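Food Waste in the Student Canteen at Wusholm
Project report, second term

1. Why we chose this subject

Our canteen serves lunch to students from two buildings, Neves and Fleltham. Many of us noticed that the trays come back with food on them, most often rice and boiled vegetables. We wanted to know how much is thrown away and if the size of the portion has an influence.

2. Method

We weighed the leftovers during 17 lunch days in February. Bones, peels and napkins were put in a separate bucket and not weighed. We also gave a short paper survey, and 39 students returned it.

3. Results

In total 3,738 lunches were served in this period. The worst day was a Monday with fish soup. The best dish was Udon, which almost always came back finished - we think the reason is that students choose the toppings themselves. In the survey, "the portion is too big" was the most frequent answer, and seven students wrote that the lunch break is too short.

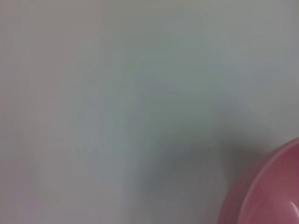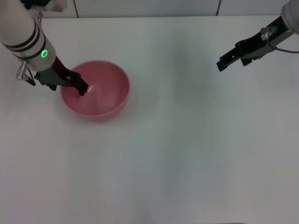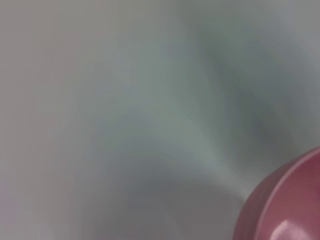
4. Proposal

We propose that the canteen offers two portion sizes for every warm dish. The small one could be served in a bowl, and the large one on the plate that is used now. A pink bowl like the one in the second picture would be easy to tell apart from a plate at the counter. The price of the small portion should be lower, but we did not calculate by how much. We would like to repeat the weighing after the change, with the same buckets and the same scale.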